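**Ticket 575 — Pink marks and grit on black printed bedspread**
Site: Garkum, upstairs bedroom
Status: closed

**Reported, April.** Bedspread (black with the pink print, Cârstea range) has grit and sticky patches after snacks were eaten on the bed. Occupant asks if it can go straight in the machine.

**08:15.** Advised to clear the top first. Wrappers left in the folds end up in the drum filter, and foil sheds in the wash. Cans to be kept on their side at the far end until they can go down to recycling — the bin upstairs takes 10 litres and fills quickly.

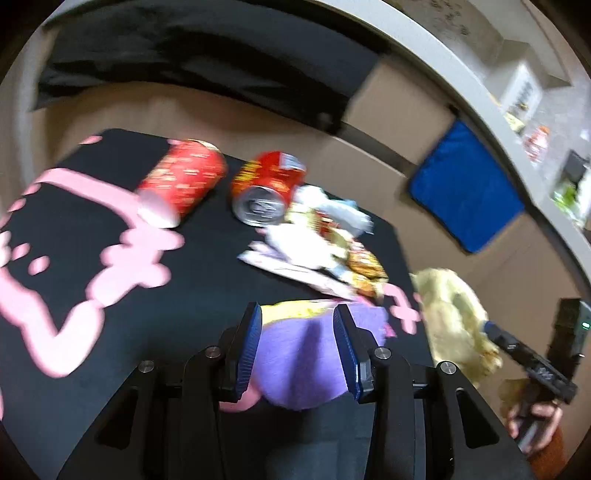
*Wrappers, red can and purple fabric piece, on the black and pink cover.*

**08:40.** Purple piece is soft and felt-like, no care label known. Marked as hand wash only and kept out of the load, as purple felt has bled on us before (see the Trarura cushion job).

Sorting agreed as follows:

- plastic and foil wrappers: general waste
- drinks cans: recycling, rinsed
- cotton wool: bin, never the wash
- fabric bits: set aside

**09:05.** Cotton wool is the one to watch. One wad missed last time came out as white fluff over the whole cover and took an evening with a lint roller to shift. Check the folds by hand before stripping the bed.
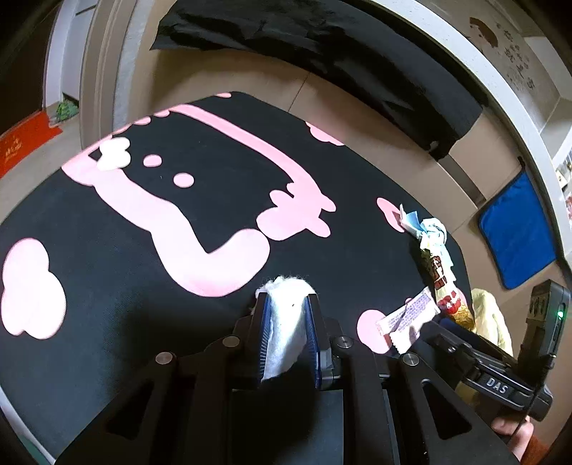
**Can the cover be washed at 60 to get the sticky patches out?**
Keep it at 30. The pink print cracks on a hot wash, and a dab of washing-up liquid on the patches beforehand does the job.

**09:30.** Cover shaken out of the window, turned inside out and put in on its own. Spin set to 800. Dronine liquid, 80 ml, no softener.

**11:50.** Out of the machine. Sticky patches gone, print intact. One faint mark near the hem, left for the next wash. Hung over the banister — do not tumble dry.

**Still open:** filter to be emptied before the towels go in.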